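Does "assembled locally" change anything about parts and warranty on a small car?
Posted in Cars & Ownership > Buying

Lizelle Venter

Hello everyone, and apologies in advance, I tend to ramble. I'm trying to decide between two versions of the same little hatchback, the Skudura, and the more I read the more confused I get. The older ones were shipped in complete from overseas. The newer ones are put together at the Trukach plant from kits, with more and more of the components made nearby, and the company says it wants to start exporting them from there too. Good for the plant, I'm sure, but what does it mean for me, a person who just wants to drive to work and back without drama?

The dealer has one of each. The imported one is a year older and has 5 years of warranty left on the engine and gearbox. The locally assembled one has 6. The price is nearly the same once they throw in the mats and the first service. The salesman was very sweet but every question I asked got the answer "same car, ma'am," and I don't think it can be entirely the same car if they have different part numbers for the brake pads (I saw that on the service sheet).

I've been turning it over all weekend in between tidying up the garage.
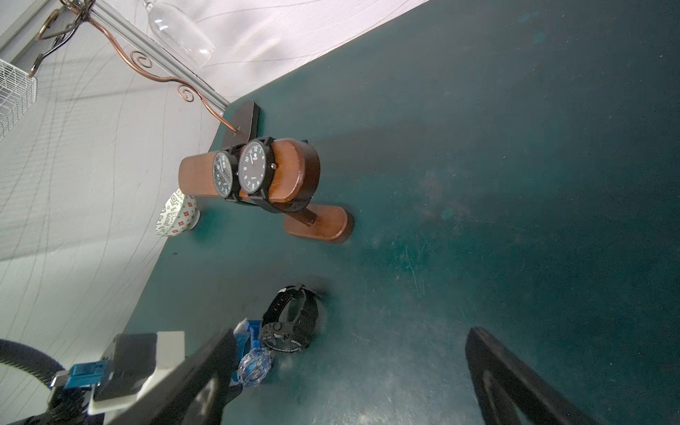
The teal tabletop, scratches and all

So my questions, if anybody has the patience. Are parts for the locally built one easier to get? Does the warranty work the same way if I move across the border for my job, which might happen in September? And is there any reason to worry about a car from the first batches off a new line? My last car was a Nakport and I waited 91 days for a steering rack, so you'll understand why I'm nervous about parts!

Thank you so much to anyone who reads this far.

Bahrami

Get the local one. Parts are cheaper. Mine is local and it's fine.

Mitra Ranjbar

Hi Lizelle, and welcome! Don't apologize for rambling, I'm about to do much worse.

I ran the parts counter at a dealership for a good long while, so let me take these in order, or something like order. When a car moves from full import to local assembly, the big things usually stay the same at first — engine, gearbox, most of the electronics. What changes early on is the bulky or simple stuff that's expensive to ship: seats, glass, batteries, tires, exhausts, wiring, sometimes brake pads and filters. That would explain your two part numbers. It doesn't tell you one pad is worse, only that there may be two suppliers. When you order, give them the full VIN every time and not just the model and year. I can't tell you how many wrong boxes I sent back over the years on account of people (and I include myself) guessing from the year.

On availability, the local car should do better for the ordinary wear items, and I'd expect that gap to grow. For something like your poor steering rack, it depends on whether that part is one of the ones made nearby, and you can find out. Ask the parts desk, not the salesman. Say, "If I needed a rack, a door mirror and a front bumper today, what's on the shelf and what's on order?" They'll look it up while you wait, and you'll learn more from that screen than from any brochure. Go at 10 in the morning if you can, after the workshop rush has died down.

As for first batches, I'm a bit more relaxed than most folks. Early cars from a new line sometimes have trim rattles, door seals that need adjusting, a panel gap here and there. Annoying, but covered. Look for the build date on the plate in the door opening, and have them print any open service campaigns against that VIN before you sign anything.
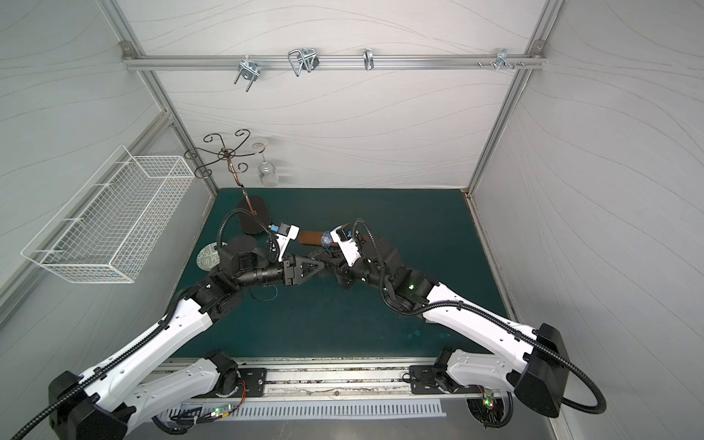 Bahrami says the parts are cheaper, but has anybody compared the price of a headlight on both versions? I had a quote of 114 for the local one and couldn't get anybody to quote me the imported one at all.

Mitra Ranjbar

That's a very fair point, and I'd call it useful news in its own right. If they won't quote the imported headlight, ask whether the local one fits. Often it does, but the connector can differ, so get them to confirm it in writing.

I nearly forgot the border question, Lizelle! Please read the territory section of the warranty booklet. Some warranties follow the car anywhere the brand has a dealer, and some apply only in the country where it was first sold. With a model that's just starting to be exported, the dealer over there may not be set up for claims yet, so call the one nearest your new job and ask. If they hesitate, I'd want an email from the distributor before choosing either car, and that extra year shouldn't sway you until you have it.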